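Thread: How many demos for a pencil case task?

koven_bench
We are recording two-arm demonstrations for a tidying task: pencils, crayons and scissors go into a clear case. We have 300 episodes, and the Rokano policy still misses thin pencils. Should I record more, or change how I record?

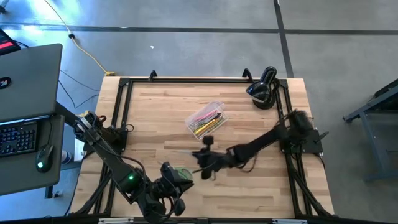 Both arms near the case, view from above.

plandex_user
Change how. At 300 I had the same problem. I was starting every episode from almost the same layout, so the policy learned my layout and little else. Turn the case, swap the colours, put the scissors somewhere annoying.

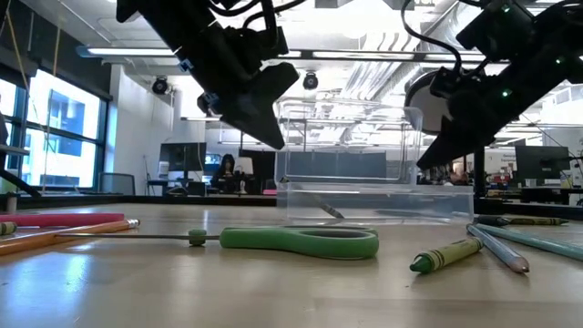 Do you keep the episodes where the operator drops something?
We keep them if the operator picks the item up again, and we delete the rest.

sydorenko7
I don't agree with plandex_user. Too much variety too early only made my training slower. I stayed with one layout until 189 good episodes, then I began to move things – and at 655 it was usable. Clear plastic is the harder part, I think, as the reflections change with the hour.
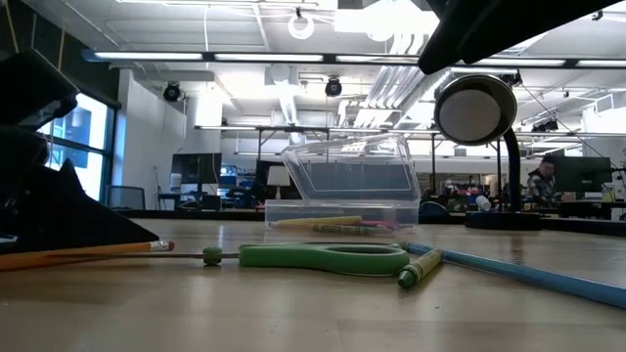 So my advice is to record in the morning and also after four o'clock, with the same operator at first.

koven_bench
Thank you both. I will try the morning and afternoon idea first, and write again in August.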